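Ysaline Lecomte took charge of football operations at Clirden in September, after six seasons on the coaching staff at Abugri. The indoor game was familiar to her. The office on the second floor of the Vondier Center was less so, and she spent her first week there reading player contracts.

"I had read perhaps four of them in my life before that," Lecomte said. "A coach knows what a player can do on third down. The terms under which he is employed are someone else's concern, and now they are mine."

Clirden finished last season with 382 points, the lowest total in its division, and used three starting quarterbacks. Lecomte declined to assign the result to any one position. The offensive line, she noted, did not have the same five men available for consecutive games until the final month.
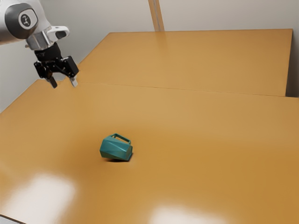 Vol. 12, No. 3

Her first decisions concerned the roster. Two veteran receivers were released and a third was moved to defense, where he had played in college. The club also signed a kicker, a position it had filled on short-term agreements for two years.

"Indoor football is a game of possessions," she said. "If you miss an extra point in the first quarter, you are chasing it for the rest of the evening. We chased a great deal last year."

Lecomte also spoke at length about open tryouts. The most recent session drew 300 players, and the staff invited 11 of them back. She intends to keep the format but will add a second day, so that linemen can be seen in full contact drills. Under the old schedule they were judged mainly on sprints and footwork – measures she considers useful for receivers and of limited value for a guard.

Attendance remains a concern for the club. The home opener against Plindier drew 3000, and the last home game of the season drew 1483. Lecomte said that ticket prices and promotions belong to the business office, though she accepts that the team's record has a direct effect on its work.

"People in this city will come out for a team that competes," she said. "I do not ask them to come out of loyalty alone. We lost five games at home, and they paid to see every one of them." 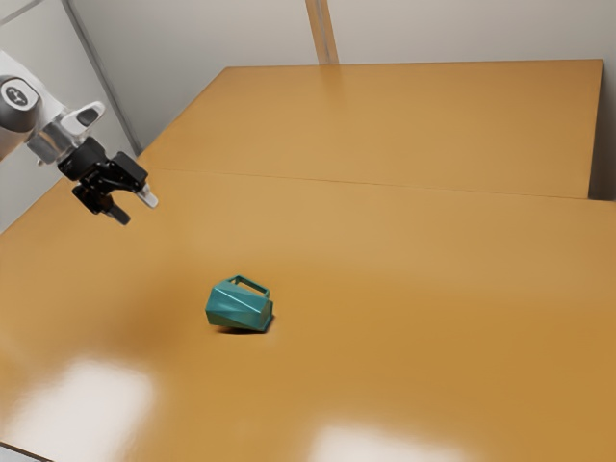
Robotic arm and gripper above the tabletop.

Asked about the coaching staff, Lecomte confirmed that the defensive coordinator will return and that the search for an offensive line coach is in its last stage. She will not call plays herself and does not plan to stand on the sideline during games.

"The head coach has to know that the decision is his," she said. "I worked for a man who had the general manager in his headset, and it did neither of them any good."

Training camp will open with 28 players under contract, four of them rookies. The first practice begins at 8 a.m. and is open to season ticket holders.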